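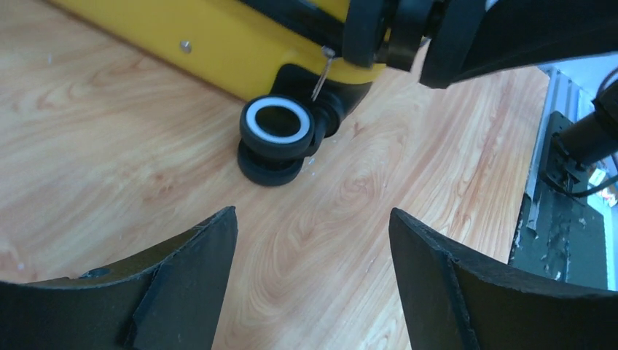 Can anyone tell me if a caster on a hard shell suitcase can be swapped at home? Mine is a Zasus, bought in July, and one corner drags when I pull it across the airport. It's the yellow one with black trim along the bottom, and the bad caster is the twin wheel kind with the white ring on the hub. The other corners roll fine. I'd like to fix it before my next trip.

packs_heavy
December 29, 2020
Check for hair first. It winds around the axle between the two wheels and you can't see it from the side. Cut it out with a seam ripper and spin each wheel by hand.

tollroad99
Hair won't make it drag that much. More likely the axle is bent from being checked. I had a Lodura do the same thing and no amount of cleaning helped. Replace the whole caster.

packs_heavy
Cleaning takes five minutes and costs nothing. I'd still do it before ordering parts.

Original poster
Pulled out some thread and a bit of hair. It turns easier but still wobbles. Is the whole housing held on by screws? There's one small round screw in the shell but it's not right at the wheel.

dunmore_k
Unzip the lining at that corner and look inside. On mine the caster screws were all under the lining. The one you see on the outside may be for something else, so leave it alone until you've looked.

tollroad99
Agree on the lining. Measure the wheel and the screw spacing before you buy. Chettiar sells them in pairs.

gatecheck
I wouldn't bother. A shell that's been dropped on that corner can crack around the new screws. Mine did.

dunmore_k
Mine has more than 300 days on the replacement and no cracks. Don't overtighten.

Original poster
Lining is open and I can see the screws. Ordering a pair tonight.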